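Kollencombe shop notebook, two-arm cell
March 23, 2020

I meant to write this up properly last time and then let it slide, so this entry is longer than it ought to be. Pour yourself something warm first. The subject is the grippers on the pipe-fitting cell, how I have them set now, and the things I'd like whoever opens the cell next to keep an eye on.

The short history, for anyone coming over from the Nidham side: we changed the finger pads back in October, and ever since then the left gripper has been a touch greedy. It closes a hair early and takes the pipe before the right one is ready for it, and then the two arms argue over where the pipe ought to be. You hear it before you see it, a sort of tired creak out of the wrist. I blamed the pads for weeks (sorry, pads!) and it was the closing offset all along, which somebody had typed in from the old sheet. Possibly me.

So this morning I began with the wrist cameras, as I always do now, and went through the views from both arms with the cell in hold.
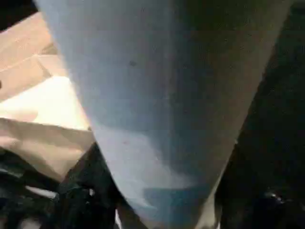
The offset lives on the second page of the gripper settings, under the Ement controller menu, and it is stored as a raw encoder value. The left one is now at 1,574. Please don't round it. I know it looks like a number that wants to be rounded, and I did try it that way, and the creak came straight back. The closing force on both sides is at 81 on the controller's own scale, same as before, and I'd leave it alone unless we switch to a heavier pipe.

While I was in there I went over the screws on the finger plates with the small driver. Each plate got the same treatment: back the screw off a quarter turn, a tiny dab of thread locker, then snug it down and stop. It is tempting to give them one more tug for luck, and I'm asking you kindly to resist. The threads are soft and we don't have many spare plates left in the drawer.

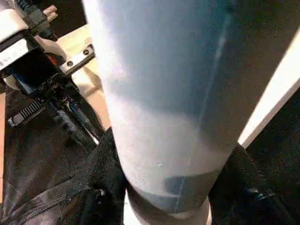 Cables next, my least favorite part. The camera lead wants a generous loop above the wrist, enough that the arm can roll all the way over without the connector feeling it. I had it too short the first time and had to redo the ties, so if you find clipped ends under the bench, those are mine and I'll sweep. The Öztürkmen leads are stiffer than the ones we used to buy and need a wider bend, but I like them, they stay where you put them.

After that I put the cell back in slow mode and ran the hold position with a long pipe and the ribbed fitting, left arm gripping partway up and the right one coming in low.

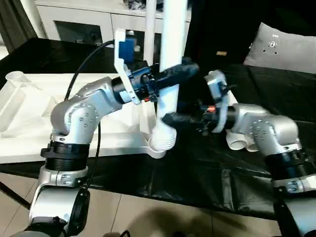 Hold position, slow mode. Left fingers on the pipe, right fingers coming in just above the fitting.

I did 4 slow cycles and listened hard through every one of them. No creak on the first three. On the last there was a small tick as the right gripper opened, and I haven't found where it comes from. My money is on the pad backing, but I said that about the other noise too, so take it for what it's worth.

Still to do:
Wipe the finger pads with a dry cloth before each run. No solvent, it makes them gummy.
Copy the new offset onto the sheet taped inside the door and throw the old sheet away, please, properly away.
Order 2 spare finger plates and another bottle of thread locker.
Chase the tick on the right side. If you catch it before I do, write down which part of the cycle it came in, and leave the pads on so I can have a look at them myself.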